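Trolside open day in April: anyone else go?
General Automation > Events and Visits
24 replies, page 1 of 2

gearlash_tom
I drove up to the Trolside open day and figured I'd write it up before I forget most of it. I work in packaging maintenance, so I went mainly for the conveyor stuff, but the part I ended up spending the most time at was the table-setting station run by Kulkarni. Doors opened at 10:20 (the flyer said 1020 with no colon, and I spent a minute thinking it was a room number).

Layout was simple. Front hall had the usual vendor tables and coffee. Back hall had the live stations behind tape, with a person at each one who would answer questions. You got a sticker with your group number and moved when they called it. My group was 29, and we got more time than the early ones did because people had started leaving for lunch.

The Kulkarni people are working on household handling. They use hand-held grippers to record a person doing a job, and the recordings are used later to train an arm. The job at this station was silverware and a plate. The jaws have soft orange ribbed pads, and there are small black-and-white tags on the plates so the software can work out how far open the jaws are. The operator told us that last part.
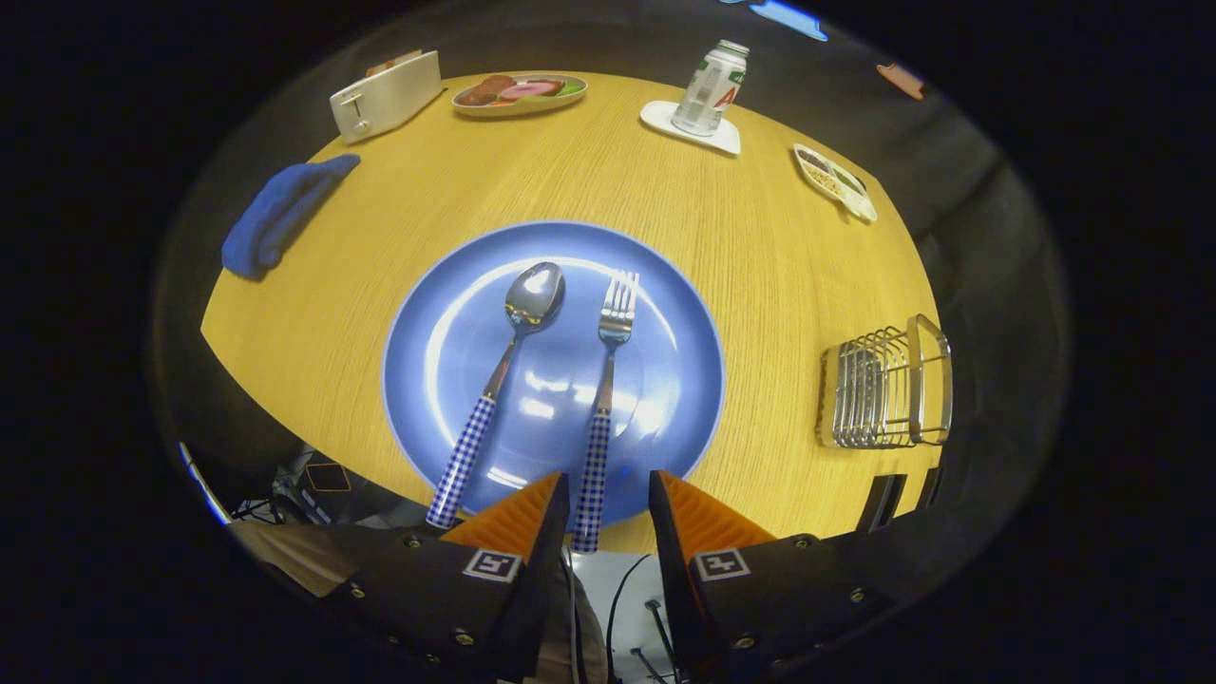 Spoon and fork on the blue plate, breakfast table station, back hall.

I asked why they had put so much food and other stuff on the table when the job was the fork and spoon. The operator said a bare table teaches you very little, and they change what's on it between sets. I thought that was a fair answer.

Visitors could try a gripper at a side bench. It's heavier than it looks and my wrist felt it after a few minutes. Picking up a fork by the handle is fine. Picking it up once it's lying flat on a plate is another matter, and I pushed it around for a while before I got it.

Anyone else there? I missed the Maltwood talk and would like to hear what was in it.

pallet_jane
I was there in the afternoon. Group 2, but the second round of numbers, so don't ask me how they were keeping track.

Agree about the wrist. I do pick and place all day with suction and I had forgotten how much your fingers do without you noticing. I dropped the spoon twice.

My complaint is that the hall was dim and the stations were bright, and from behind the tape you couldn't see much of what the jaws were doing. They had a screen on one station showing what the gripper camera was getting and it was the best thing in the building. They should have had one on each.

rkd_controls
I'll be the one to say it. I went, and I didn't see much at that station. A person moving a fork with a tool is a person moving a fork. I kept waiting for the arm to do it. When I asked, I was told the arm was back at their shop and would be shown "at a later event." If you call it a robotics open day then I expect to see a robot do the job.

The conveyor merge by Lovuser was good. That ran the whole time I was there and they let it jam on purpose and recover. That's a demo.

gearlash_tom
@rkd_controls I get that, but the sign at the station did say data collection. I didn't feel misled. I'd sooner see the work they do every day than one clean run of an arm that they practiced for a month.

Agree on the Lovuser merge. I was going to do a separate post on that.

rkd_controls
The sign did. The flyer didn't. I took a half day off based on the flyer.

mudflat
Couldn't go, so a basic question. In the photo there's a lot of glare on the plate and the spoon is shining too. Is that a problem for them? At our place shiny parts are what kills the vision system. We ended up building a tent over the inspection table out of white shower curtain.

pallet_jane
I asked about the same thing! The answer I got was that they leave it in. Real kitchens have lights and shiny plates, and if the recordings are all matte gray parts then the arm won't know what to do in a house. I don't know how well that works out, I'm only passing on what I was told.

Shower curtain is a good tip by the way.

rkd_controls
"We leave it in" is also what you say when you can't fix it.

bench_vise_64
Controls guy for a long time, retired now, went with my neighbor. I'm somewhere in the middle on this one. I've stood through a lot of open days where the arm does one thing perfectly behind glass and you learn nothing. At this one I got to hold the tool and ask dumb questions. On the other hand I agree the flyer oversold it. The word "autonomous" was on there in large type and I saw very little that was.

What I liked was watching the operator repeat it. Same fork, same plate, in from slightly different angles. She would do a set, reset the table, and go again. It's dull work and she was careful about it. I asked how many she did in a shift and she said it depended on the job, and that cloth was the slowest.

mudflat
Cloth is slow for us too. Did they have any cloth handling there?

bench_vise_64
There was a blue napkin on that same table but I didn't see her pick it up while I was standing there. She said they had done napkin folding at their shop the week before. The wire rack was part of another job too, and I didn't catch what.

gearlash_tom
I didn't see the napkin used either. There's one on the left side of the table in my photo, bunched up.

On the handles, for anyone interested: the spoon and fork were a matching set with a blue and white check on the handles, and somebody in my group asked if the pattern was there to help the cameras. Operator said no, it was just the set they had.

hexnut_dana
Maltwood talk, since you asked. I sat through all of it. It was on end effectors for food and it ran long. Main points as I remember them:

Soft pads wear faster than people expect, and the wear shows up as slipping on thin parts first. They change theirs on a schedule and don't wait for a failure.

They think two fingers are enough for most kitchen jobs. A guy in the back row disagreed and the two of them went at it for a good part of the question time. His point was bowls, wet ones especially. I was more with the guy in the back row.

No slides were handed out. They said they'd post them but I haven't found them yet.

gearlash_tom
Thanks, that's useful. The pad wear part fits with what I see on our case packer. The thin cartons go first.

rkd_controls
Two fingers for wet bowls, no. I'd like to have heard that argument.

Did Maltwood say anything about cleaning? Ribbed pads and food sounds like a bad pairing to me. Every groove is somewhere for stuff to sit.

hexnut_dana
One question on it. The answer was that the ribbed ones are for development and anything going near real food would need a different pad. They didn't show the different pad.

pallet_jane
I don't think the Kulkarni station was trying to be food safe, to be fair. There was a plate of sausage-looking things and a dish of snacks on that table and nothing was getting eaten that I saw. More than 24 people in my group walked past the toast and I bet all of them were hungry. Lunch line was terrible.

bench_vise_64
The lunch line was terrible. We gave up and went to the diner by the highway.

mudflat
Is it worth the drive if they do it again? I'm two states over and would have to stay the night.

gearlash_tom
For the conveyor side and the chance to try a gripper, yes, I'd go again. If you only want to see arms running, I'd wait and see what they list. Ask them by email before you book anything. They answered mine the same afternoon.

rkd_controls
I'd say no unless the arm is there. I'll give it one more try if it's confirmed in writing.

pallet_jane
Yes from me. Go in the afternoon, it thins out. Wear decent shoes, the back hall is bare concrete and there's nowhere to sit.

hexnut_dana
If anyone finds the Maltwood slides please post the link in this thread. I'll do the same.

Page 1 of 2 | Next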